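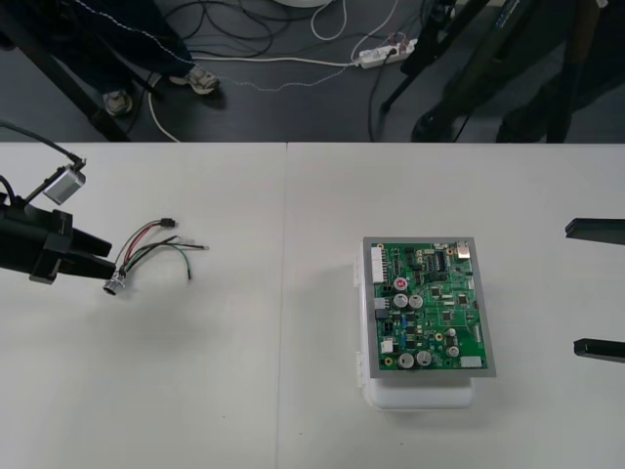
Photo: Loubna Benjelloun / Vakgate student robotics project

Search this site
Search
Last updated 12 February 2018

Progress report to the El Sherbiny fund: connector handling, student project

Summary. The work covered by this report is the handling of wire harnesses and circuit boards by a two-arm robot. The student group has moved from rigid parts to harnesses with free wires. The grant covers bench time, parts and the supervision hours of Lyle Dvorak.

Work on the harness. The harness is gripped near its round metal connector, which leaves the wires free to spread over the table. Red, black, green and white wires end at different lengths, and not all of them carry a plug. The students treat the metal connector as the reference point and plan every motion from it. The board rests on a white plastic enclosure box, with the second gripper approaching from the opposite side.

Trials. The group logged 258 grasp attempts in the period. Of these, 73 failed, most often when a wire lay under the connector body. Failures are recorded in Skedville with the arm used and the approach angle. Two students review the entries before any setting is changed.
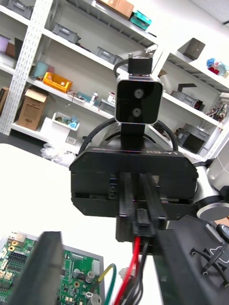
Flivero, February

Work on the board. The second task starts with a black plastic connector held between the fingertips, with red and black wires hanging from its lower end. The board lies flat on the gray metal tray or plate, and the mating position is taught by hand. Seating force has not yet been measured - the load cell is on order. A yellow and green wire loops up from a ring terminal on the board, and the approach path has to clear it.

Open items. Wire slack is not modeled. Regrasping from one arm to the other is scripted but has not been run at full speed. Benjelloun is rewriting the teaching notes so that new students can set up the task without supervision.

Next period. Combined harness and board trials are planned for April. No change to the budget is requested.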